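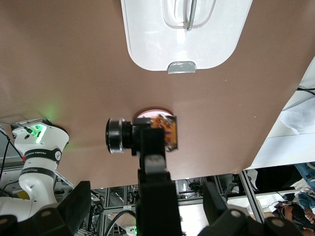 According to Hussam Farah, the holiday letter died in the nineties and the people still sending them are just keeping the body warm. He told me this over the phone, after I'd asked for his new mailing address so that I could send him one. He gave me the address. He also asked whether this year's would be shorter.

It will be. Last year's ran to 3000 words, and I have been hearing about it for twelve months. My aunt thought it was a wonderful chapter and wanted to know when the rest of the book was coming. Mulugeta Nigatu, whom I have known since the two of us shared a basement apartment in Gunby, wrote back to say he had enjoyed the part about the gutters and would like to know if there was a part that came before the gutters, as page one seemed to have gone missing. Page one had not gone missing. I had opened with the gutters.

I started sending these letters the year I left Gunby, mostly out of guilt. I'd said I would keep in touch with everybody, and I'm bad at the phone. One letter, photocopied, seemed like a fair trade: they'd get my news and I wouldn't have to hear myself say it over and over. The first one was a single side of paper. It said I had a job, an apartment and a cold. I've looked at it again and I'm sorry to report that it's the best one.

Then things happened to me and I let them in. The trouble with a holiday letter is that you're summing up a year for people who knew you at very different times. My cousins want health and property. Old coworkers from Szabo want to know who else has left Szabo. Mélanie Carrier wants gossip and has said so in writing. If you give everyone a paragraph, you have last year's letter. If you write only what suits them all, you end up with the weather.

I've tried the tricks. One year I wrote it in the third person, and two people called to ask if I was all right. Another year I did it as a list of things I had learned, which was the worst of the lot, as I hadn't learned them and was having to make them up at the kitchen counter at eleven at night. ("Patience is a kind of gardening." I don't have a garden.) Ourania Drakos sent that one back with pencil marks in the margin. She was right about the commas and, I'm afraid, about the gardening.
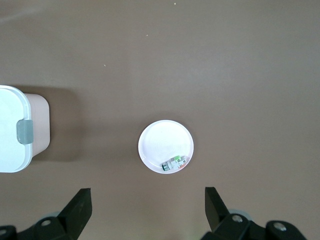
This year's draft has been stuck on the third paragraph for a week. It's the paragraph about work, and there's nothing wrong with work except that it was the same as the year before, which is fine to live through and hard to write down. I've tried "busy as ever." I've tried "no complaints," which sounds like I have several. Meanwhile I've become an expert on the surroundings: a plain brown tabletop, a white plastic container over at the left, and a few pale specks of I don't know what, which by the fourth evening I was finding better company than the paragraph. I took the paragraph out. The letter closed right up over the hole, and I'm trying not to draw any conclusions about my career.

The other matter is the list. It stood at 80 names at its height and it's down to 43, and I wish I could say I'd been ruthless. Some people moved and didn't tell me. Some died, and I haven't been able to cross those out with anything heavier than pencil. A few I cut myself, one December, in a bad mood, and then had to add back in when their cards arrived with a nice photo and a handwritten line. There's a special kind of shame in running to the mailbox with a letter that starts "Just wanted to get this off to you early!"

Glykeria Antoniadis has the best system I know of. She writes to everyone in whatever month she happens to think of them, one person at a time, by hand, and in December she does nothing at all. I got mine in spring. It was up to 200 words if you count the bit running sideways up the margin, and it was mainly about a bus driver. I've kept it in the drawer with the good scissors. I told her I was thinking of switching to her way and she said, very kindly, that I'd have to think of people more often.

So it's the photocopied sheet again, one side, no lessons, with a mention of the gutters (they held) for Mulugeta. I've left a couple of inches blank at the bottom so I can write something by hand to each person. Hussam's is done already. It says "Shorter, as requested," and then I ran out of things to say and drew a small tree.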